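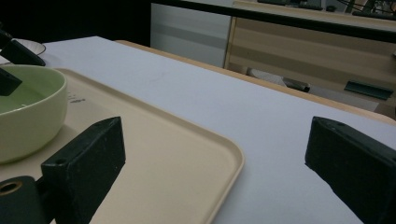 Clearing the table: what a machine can and cannot do yet

Trilavwood Household Notes
Updated 13 May 2020

Readers who have bought a robot vacuum tend to write in asking when the next job will be covered. The job they name most often is the table: bowls, plates and trays taken off, stacked, carried to the sink and later put away. These notes set out where that work stands, by task, with tips on arranging a kitchen so that the job is easier for a machine. Most of the tips also help a person with weak hands or poor sight.

The short answer is that a two-fingered gripper can pick up a bowl. Clearing a table is a longer job than that, and the gap between the two is where the difficulty sits.

Picking up a bowl

A bowl offers two sensible grips. The first is around the outside, at the widest part that the fingers can span. The second is a pinch on the rim, with one finger inside the bowl and one outside. A small gripper with flat fingers cannot open far enough for the first, so the rim pinch is the usual choice.

The rim pinch has three faults. The weight of the bowl hangs to one side of the grip and tries to turn it. The fingers are flat and the wall is curved, so contact is made along a narrow strip. Glaze is slippery, more so with washing-up liquid on it. A person corrects all of this without thought by shifting the thumb. A two-fingered gripper has no thumb to shift and must squeeze harder, or let the bowl tilt until it hangs in balance.

Tips for bowls:

Choose bowls with a plain rim of even thickness. A rolled or fluted rim gives flat fingers very little to hold.

Keep to bowls under 300 grams if a light gripper is to lift them. Weigh them empty on the kitchen scales and write the figure on a sticker under the foot.

Empty the bowl first. Soup moves when the bowl tilts, and no machine we have tried takes that into account.

Leave a finger's width of clear space on both sides of the rim.

If the grip slips, fit soft pads to the fingers before turning up the force. Force chips glaze.

Bowls on trays

A tray is a good idea for people and a mixed one for machines. It gathers the crockery in a known place, and it can be carried in one trip. It also puts a raised lip around everything, and a finger coming in low will meet the lip before it meets the bowl. The approach has to come from above and then go down, which needs more height and more care with anything tall nearby.
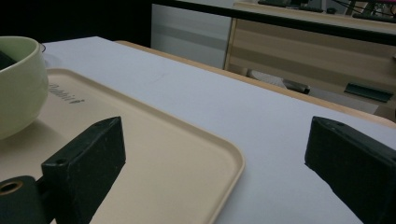 Bowl on a lipped tray, fingers open. The approach must clear the raised edge.

Pale trays on pale tables cause a separate fault. The machine finds the tray edge by contrast, and cream against white gives it little to work with. Chiharu Shimada, who looks after our bench tests, has had better results by changing the lamp than by changing the software. A lamp set low and to one side puts a bright line along the rim and a shadow behind it. A ceiling light directly overhead does neither.

Tips for trays:

Use a tray that differs clearly in tone from the table. If you already own a cream tray, put a dark cloth under it.

Put a thin rubber mat under the tray. When a finger touches the lip, an unsecured tray slides and every position the machine has stored is then wrong.

Set bowls well in from the lip on all sides.

Do not rely on printing or pattern on the tray floor as a position mark. It will be covered as soon as something is put down on it.

Wipe the underside. Crumbs make a tray rock, and a rocking tray is harder to correct than a sliding one.

Lifting a bowl by the rim

Once the pinch is made, the lift itself should be slow for the first few centimetres and may then be quicker. The slow part lets the bowl settle to its hanging angle. Expect it to tip, and leave room beside it for that.

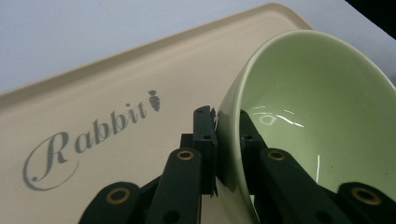
Rim pinch: one finger against the outer wall, the other inside the bowl.

Putting the bowl down again is the harder half. A tilted bowl meets the surface on one side of its foot and has to be lowered until it rolls level. If the fingers open too early it drops the last part of the way. If they open too late it is pressed into the table. People feel the foot touch. A gripper without a force sensor has to be told the height of the table, and a tray under the bowl changes that height by the thickness of the tray floor. Enter the tray thickness separately. Leaving it out is the most common cause of chipped feet in the letters we receive.

We keep a tally for our own bench. Over the last round we logged 3,236 attempts at lifting an empty bowl from a flat surface, and 107 of those ended in a drop or a knock. That sounds acceptable until it is set against an ordinary household. A family that handles 14 bowls a day would, at the same rate, have a drop or a knock every two or three days. Our bench surface is padded. A kitchen floor is not.

What the makers offer

Three makers have sent us equipment or documents. None of them sells a complete table-clearing machine.

Bullard supplies a two-finger gripper meant for shop-floor use, chiefly moving small parts between bins. On parts of a fixed size it is dependable and needs little attention. On crockery it works within the limits given above. The finger pads wear at the tips and should be checked monthly.

Niltura offers an arm on a clamp, intended for benches. It will repeat a taught movement all day. It does not look for the object, so if the bowl is a thumb's width out of place the arm closes on air. In a workshop the answer is a jig. In a kitchen a jig can be made from a dinner mat with the outline of the bowl drawn on it, which is crude and works.

Vitale has a camera unit that finds objects and passes a position to the arm. It copes with matt crockery in plain colours. Clear glass defeats it. Their handbook advises switching off spotlights, and we agree with the handbook.

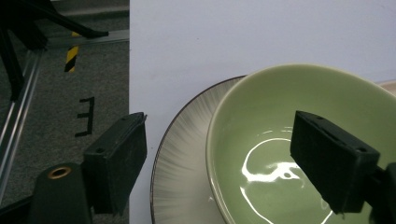 Stacked crockery is the point at which most home trials stop. Separating a stack calls for the machine to know that it is looking at two objects and to decide which one to move first. A person sees a green bowl standing over a plate and takes the bowl. A camera looking down from above sees a crescent of plate and has to guess the rest of the circle. A dark line around the edge of the plate is a help here, as it gives a firm outline to follow even when most of the middle is covered. The glaze of the bowl is less helpful. White reflections at the bottom of a glossy bowl shift whenever the camera moves, and simple software treats them as edges. Cinzia Piras, who edits this section, keeps a matt bowl of the same size for setting up and goes over to the glossy one once the movement is right. We recommend the practice.

Tips for stacks:

Take off the top item first and move it well away before looking at the next.

Do not leave cutlery between bowl and plate. It holds the bowl at an angle and spoils the height setting.

Plates lying flat on a table are very hard for two straight fingers. The rim sits too close to the surface. Slide the plate until part of it overhangs the table edge, or raise it on a small block - a folded tea towel is too soft.

Choose plates with a coloured edge. Plain white plates on a white table should be kept for human hands.

Which jobs to hand over

Floors, dry and uncluttered: yes, with a robot vacuum. Lift cables first.

Moving identical parts from one bin to another in a workshop: yes, and it has been so for years.

Lifting one empty bowl of known size from a known place: yes, under supervision, over something soft.

Clearing a tray with several items on it: partly. Expect to set out the items with care, and to step in.

Separating stacks: not yet at home.

Loading a dishwasher: no. The racks move, the gaps are narrow and each plate must be turned on edge.

Hand washing: no. Wet glaze and two flat fingers are a poor match.

Putting away in a wall cupboard: no. The door, the shelf height and the crockery already inside are three separate problems.

Setting up a trial at home

Use the plainest table you have and clear it completely. Mark the position of the tray with tape. Fix the arm or its stand so that it cannot creep, and check the clamp again after an hour. Run each movement with no bowl, then with a plastic bowl, then with the real one. Keep small children and animals out of reach of the arm, and learn where the stop button is before switching on.

Write down every failure and its cause in a few words: slipped, tipped, missed, struck tray. Within a day or two one cause will account for most of the list, and that is the one to work on. On our bench it was the tray height.

Readers' notes on plates and shallow dishes are still wanted. Please give the diameter, the weight and the type of finger pad.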